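**Wirnus, 산업용 수용성 세정제 'Clutari' 개정 규격 3월 공급 개시**

금속 가공용 세정제 제조사 Wirnus는 수용성 알칼리 세정제 Clutari의 개정 규격품을 3월부터 국내에 공급한다고 밝혔다. 개정 규격은 절삭유와 방청유가 함께 남은 철계 부품의 중간 세정 공정을 대상으로 하며, 기존 규격품은 재고 소진 시까지 병행 출하된다.

Clutari 개정품은 비이온 계면활성제와 유기 알칼리 성분의 배합비를 조정한 농축액이다. 표준 사용 농도는 기존과 동일하며, 희석수는 이온교환수 또는 경도가 관리된 공업용수를 사용한다. 인산염과 염소계 용제는 배합하지 않았다. 침지, 스프레이, 초음파 방식의 세정조에 적용할 수 있으나 알루미늄 및 아연 도금 부품은 사전 부식 시험을 거쳐야 한다.

주요 변경 사항은 유수 분리 특성이다. Wirnus 시험실에서 동일 조건의 순환 시험을 실시한 결과, 세정액 표면으로 부상한 유분을 스키머로 회수하기까지 걸리는 시간이 기존 규격품보다 짧아졌다. 시험은 106시간 연속 운전으로 진행되었고, 운전 중 액 보충은 증발분에 한정하였다. 시험 종료 시점의 알칼리도는 관리 범위 안에 있었다.
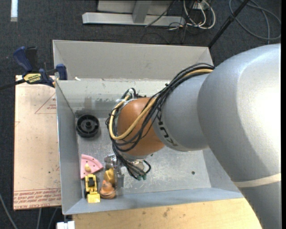
세정액의 농도 관리에는 굴절계 측정과 산 적정을 병행할 것을 권장한다. 유분이 혼입된 액에서는 굴절계 지시값이 실제 농도보다 높게 나타날 수 있으므로 교환 시점 판단에는 적정값을 우선한다. 적정용 시료는 순환 펌프를 정지하지 않은 상태에서 세정조 중간 깊이에서 채취한다. 채취량은 100mL이며, 부상유가 섞인 시료는 정치 후 하층액만 사용한다.

기존 규격품을 사용 중인 세정조에는 개정품을 그대로 보충할 수 있다. 다만 혼합 상태에서는 거품 높이가 일시적으로 상승할 수 있어 스프레이 설비의 경우 전량 교환이 바람직하다. 전량 교환 시에는 배액 후 노즐과 필터 하우징을 수세하고, 조 바닥의 슬러지를 제거한 다음 신액을 투입한다. 배액은 각 사업장의 폐수 처리 기준에 따라 처리하며, 유화된 유분이 포함된 배액은 우수관으로 방류해서는 안 된다.

포장 단위는 10L 용기와 대형 드럼의 두 종류이다. 보관 온도는 5℃ 이상을 유지해야 하며, 동결된 제품은 상온에서 완전히 해동한 뒤 교반하여 사용한다. 미개봉 상태의 보증 기간에는 변동이 없다.

국내 유통은 Nieminen이 담당한다. Nieminen은 기존 거래처 거의 30곳에 개정 규격의 기술 자료와 물질안전보건자료를 우선 배포하고, 신규 문의에는 시험용 소량 시료를 제공할 예정이다. 시료 신청 시에는 대상 소재, 부착유 종류, 세정 방식, 액온을 함께 기재해야 한다. 신청 접수 마감은 매주 금요일 오후 5시이며, 이후 접수분은 다음 주에 처리된다.

함께 사용하는 수용성 방청제 Ollo의 규격은 변경되지 않는다. Clutari 세정 후 Ollo를 적용하는 라인에서는 중간 수세조의 전기전도도를 기존 기준대로 관리하면 된다.

**제품 및 자료 문의**
Wirnus 표면처리사업부 기술지원 담당
Nieminen 국내 영업 창구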